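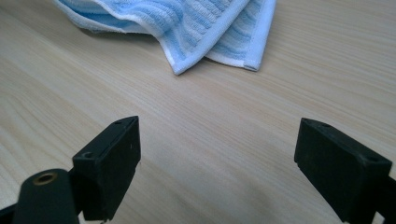 Blue-and-white ribbed towel, folded, on a light wood table.

Do towels really need a vinegar soak before first use?

Every towel I have bought in the last few years has come with a different set of orders from somebody. The tag says wash before use. My sister says soak in white vinegar overnight to "set the color." The woman at the Gescombe outlet told me to wash them twice in hot water with no soap, then once with, and tried to sell me a bottle of Vulton fabric conditioner while she was at it. I find it hard to believe that a bath towel needs three washes before it can dry a person.

Mine are a cotton set from Bristero, blue and white. They feel nice in the hand but they push the water around more than they soak it up. I've washed them 2 times on warm with regular detergent and dryer sheets. Is the vinegar thing real, or is it one of those tips that gets copied from page to page? I have hard water, if that matters.
Ottar Eklund

Deok-su Heo
The color-setting part is a myth as far as modern dyes go. I worked in a hotel laundry for 11 years and we never set the color of anything with vinegar. If the dye was put on properly at the mill it stays, and if it wasn't, a cup of salad dressing won't save it. Wash dark ones separately until the water runs clear and leave it at that.

Your absorbency problem is a different matter. New towels often have a softening finish on them so they feel good on the shelf. Water beads on it. Then you have been adding dryer sheets, which put down more of the same sort of coating. Stop those first. Use half the detergent you use now, because hard water and too much soap leave a film that stiffens the loops. Warm or hot wash, whatever the tag allows, and an extra rinse if your machine has the button.

Vinegar in the rinse can help a bit with hard water residue. I would try the other changes first so you know which one did the work. Don't use it every load, it isn't kind to rubber seals, and never in the same load as bleach.

As for Vulton, any conditioner will make a towel softer and worse at its job. The store isn't going to tell you that. Also be suspicious of weight. People see a big number on the label and think they're getting a better towel. A heavy one takes forever to dry and starts to smell. I have some thin ones at 300 grams per square meter that dry me fine and are ready again by evening.

Ki
I always do vinegar AND baking soda together and my towels are amazing. Been doing it for years, my mom did too. The fizz lifts everything out

Deok-su Heo
The fizz is the two of them canceling each other out. What you have left is mostly salty water. Pick one, or put them in separate washes.

Ottar Eklund
Skipped the dryer sheets and cut the soap for four washes. Better, I'll admit. I tested by dripping water on one from a spoon and it goes in now, where before it sat there. Did not try the vinegar, so I still can't say whether my sister has a point. She says she does.

Contact us | Copyright notice | Back to top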